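Ticket 134
Project: Laser
Site: Montoya, kitchen table station
Component: Malell teleop, follower arm and gripper
Priority: normal
Status: closed
Subject: Follower stops short of the oven door handle, then jumps when the operator pushes harder

Original report

We are recording demonstrations for the toast task at the kitchen station. The operator drives the follower with the leader arm. The task is to open the toaster oven door by its handle, pick the bread up out of the red bowl, put it on the rack and close the door. The bread stands on edge in the bowl at the start of each episode.

The first part of the task has gone bad. When I bring the gripper down in front of the handle, the follower stops above it and stays there. The leader is already where it should be, with the fingers pointing down and the wrist tilted, and the follower is too high. If I keep pushing the leader down, nothing happens for a moment, and then the follower drops all at once and hits the top of the door. I measured the gap with a ruler while it was stuck and got 12 mm.

It does this only at the oven. Over the bowls the follower tracks fine and I can grab the bread without any trouble. No error shows in the Malell window. The status light stays green the whole time.

We have 108 episodes recorded for this task. I don't know which ones have the problem in them. It started small and I think we got used to it and steered around it.

What I already tried:
Restarted Malell.
Power cycled the follower.
Ran the leader calibration again, both ends of travel on every joint.
Switched to the spare leader. Same result.

Reply from support

Thank you for the detail. Please do the following with the oven left where it is.

Put the station in hold mode, move the follower to the stuck position with the leader, and read the joint page. We want commanded and measured values for joints two, three and five. Please also check the workspace limit page and tell us whether the Z floor box is ticked. If it is, send the zone list.

Please stop recording on this task until we have looked at it. Other tasks at the same station are fine to continue if they stay on the bowl side of the table.

Station, 10:40

Joint page while stuck: joints two and five match to the last digit shown. Joint three is commanded lower than measured, and the difference grows as I push the leader down. When the jump comes, it catches up in one step.

Z floor is ticked. There are two zones in the list. One is called table and covers the whole surface. The other is called box_old and sits over the right side of the table. I did not make it. Its top is higher than the oven handle and lower than the top of the oven.

Reply from support

The box_old zone is your first problem. It is a keep-out left from an earlier layout. Malell slows the arm as it comes up to a keep-out and holds it at the boundary, with no error, and that is by design in this version. Delete the zone, save the layout under a new name, and load the new one. Loading the old name will bring the zone back.

It does not explain the jump. A keep-out should hold the arm for as long as you push. Please delete the zone first and then test again slowly.

Station, 11:15

Deleted box_old, saved the layout as laser_kitchen_b, loaded it, checked that only table is in the list.

The follower goes lower now. I can get the fingers level with the handle. The jump is still there and it is smaller. It happens in the last bit of the reach, when the arm is well stretched out and I rotate the wrist to get the fingers behind the handle. Joint three lags, then catches up. I can also feel it on the leader as a soft tug, which I would not expect with force feedback turned off.

Is force feedback off? The box is unticked. The leader feels like it is on.

Reply from support

With the box unticked there should be nothing on the leader at all. Two questions.

Does the tug come back if you unplug the follower and move the leader through the same motion alone?

How is the gripper cable routed? On this arm it has to have slack at the elbow and at the wrist. If it is tight at either one, the arm will fight it at long reach and only at long reach. The bowls are close enough in that you would never see it there.

Station, 1:05 in the afternoon

Leader alone, follower unplugged: the tug is still there. It is in the leader elbow. I took the cover off and the return spring was hooked on the wrong post. It was on the far one. I moved it to the near one and the tug went away. The spare leader had its spring on the far post too, which is why swapping made no difference. Both are fixed and labeled.

Follower cable: tight at the elbow. Someone had put a tie close to the joint on the upper arm. With the arm folded it looks fine. With the arm reaching for the oven there is no slack left. I cut the tie and put a new one farther back toward the base, then moved the arm by hand with the power off from fully folded to fully stretched. The cable moves freely now.

Tested the handle approach ten times with the leader, slow. No jump. Joint three stays with the command the whole way down. Ten more at normal speed, also fine. That makes 20 in all.

The handle itself is still not easy. The fingers have to go in from above at an angle and the gap between the handle and the glass is small. I would like to know if you have a recommended way to teach this part. Right now every operator does it differently.

Reply from support

Good. Please leave the ticket open until you have recorded a full set.

For the handle, have all operators use the same approach for one set. What has worked for other customers with a door that opens downward:

Bring the gripper over the top front edge of the oven with the fingers slightly open and pointing down. Pause there. Line up with the middle of the handle before you go any lower. Operators who line up on the way down tend to scrape the door.

Lower until the finger tips are past the handle. Do not close all the way. One finger behind the handle is enough to open the door, and a full grip makes the wrist fight the swing.

Pull out and down along the path of the door. Keep your hand slow on the leader here. If the oven slides, the pull is too flat.

Let go of the handle before the door reaches the bottom and let it finish by itself, if it will. If it won't, push it down from the top with closed fingers.

Go to the bread from high up. Coming in low from the oven side will knock the bowl.

The pause over the top edge matters for training as well as for safety. It gives every episode the same start for the door part. Dunon keeps it in their own operator sheet as a fixed step and so do we.

On the old episodes: please filter them with the lag check. Open the set in Malell, choose Review, then Tracking, and sort by joint three. Anything with a spike during the door part should go to the rejected folder. Do not delete them. The bread and rack parts may still be usable if you cut them.

Station, 3:30

Ran the lag check on the 108. The early ones are clean. The later ones are bad in the door part, nearly all of them, and you can see the line where the cable tie must have gone on. I moved the bad ones to rejected and kept the cuts from the bread part in a separate set called laser_bread_only. Two of those cuts start with the gripper already closed, so I took them out as well.

One more thing found while reviewing. In a few episodes the oven has turned a little on the table and the operator has chased it. I put tape on the table at the feet so we can reset it to the same angle between episodes. The side vents are clear of everything. The oven is not powered for this task and we are not using the knobs. If we add the knobs later I will open a new ticket for that.

Also reset the start position of the bread. It was leaning in some episodes and upright in others. For the new set it starts upright in the red bowl, with the green bowl behind it as a fixed obstacle. We can vary it once the door part is solid.

Reply from support

Agreed on the fixed start. Vary the bread before you vary the oven. When you do move the oven, move it by a small amount and record enough at each angle that the set is balanced.

Please confirm the following and we will close:
Only the table zone is loaded.
Both leader springs are on the near post.
Cable has slack at full reach.
New set recorded with the pause over the door.

Station, 5:10

All four confirmed. Operators have the new steps printed at the leader. The pause is in every episode of the new set, and the tracking page shows no spikes on joint three.

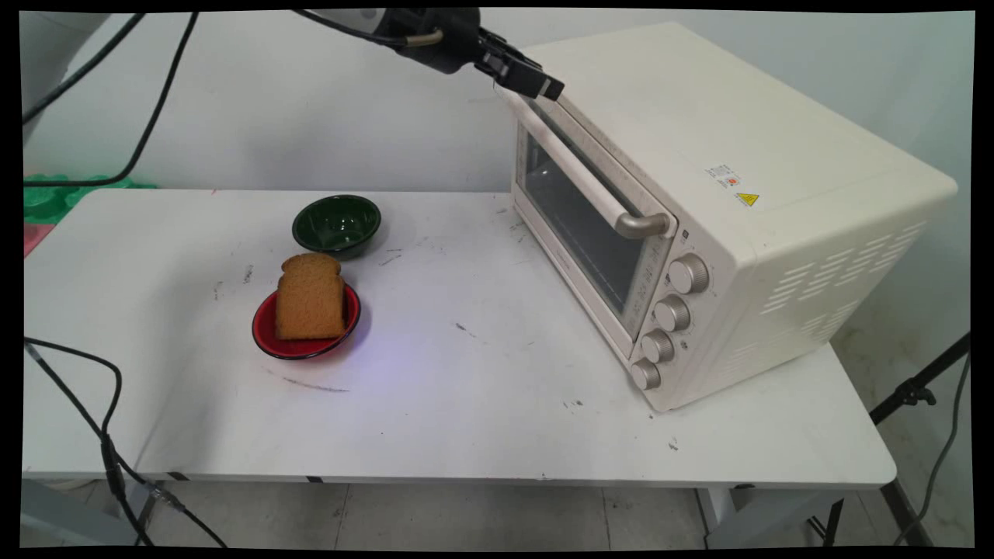
I would still like a warning in the Malell window when a keep-out is holding the arm. A green light with the arm stopped cost us most of a morning. Please pass that on as a feature request. You can close this one.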